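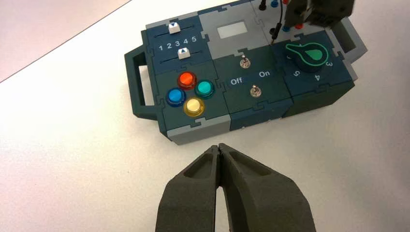
3.2 Le boîtier de commandes modulaire

Venons-en au boîtier, que j'ai un peu laissé de côté dans la section précédente alors que c'est tout de même lui qui occupe la table pendant toute l'étude ! Je voulais un objet qui réunisse des gestes différents : pousser, presser, basculer, tourner. Les pupitres que nous avions essayés à Riihimäki en proposaient un ou deux, jamais l'ensemble, et il fallait changer d'objet au milieu de la séance (ce qui cassait le rythme, et mes participants me le faisaient bien sentir).

Figure 2. Le boîtier modulaire posé sur la table blanche : curseurs, boutons colorés, écran, interrupteurs à levier et molette.

Le boîtier se compose de panneaux carrés qui s'imbriquent comme les pièces d'un puzzle, les uns bleu-vert ardoise, les autres gris clair. Une poignée à chaque bout permet de le déplacer d'un bloc, et je m'en sers sans arrêt. L'atelier Vatov a assemblé le nôtre en mai, et je l'ai gardé dans la même disposition pour les 23 participants. J'avoue que la tentation de permuter deux panneaux m'a prise plus d'une fois, mais il aurait fallu tout recommencer.

Le panneau des curseurs est celui qui m'a donné le plus de fil à retordre. Les deux boutons blancs coulissent dans des rails parallèles et se partagent une seule graduation, de 1 à 5, imprimée entre les deux ; un petit triangle sur chacun indique vers quel côté lire. Je trouvais ça limpide. Or plusieurs personnes ont lu la graduation comme appartenant au curseur du haut et ont réglé celui du bas à l'estime - j'y reviens en 4.1, avec les mesures d'écart.

Les quatre boutons-poussoirs, eux, n'ont posé de problème à presque personne. Ils sont disposés en losange et chacun a sa couleur, si bien que je pouvais donner la consigne par la couleur (« le bleu, puis le jaune ») ou par la position (« celui de gauche, puis celui du bas »). Les deux formulations désignent exactement les mêmes boutons, et c'est cette équivalence qui m'intéressait pour comparer les temps de réponse. Sur les 695 essais retenus, la moitié environ utilise l'une, le reste l'autre.

Pour les interrupteurs à levier, j'ai conservé l'étiquetage anglais « Off » et « On » d'origine. Un collègue de Heltthorpe m'avait conseillé de le traduire, j'ai préféré ne pas y toucher : tout le monde connaît ces deux mots, et une étiquette collée par-dessus aurait attiré l'œil pour de mauvaises raisons. La molette est grande, sombre, cerclée de vert vif, et on la repère sans chercher. C'est souvent vers elle que les gens tendaient la main en premier, avant même que j'aie fini de lire la consigne !

Reste l'écran. Dans le protocole Zandasov dont je me suis inspirée, il affiche un retour après chaque action. Chez nous il n'affiche rien du tout, et c'est voulu : je tenais à ce que les participants jugent eux-mêmes si leur geste avait abouti, au toucher ou à l'oreille. Chaque essai durait au plus 3000 millisecondes, délai au-delà duquel je passais au suivant et notais une absence de réponse. Les consignes complètes, avec l'ordre de passage des panneaux, figurent en annexe.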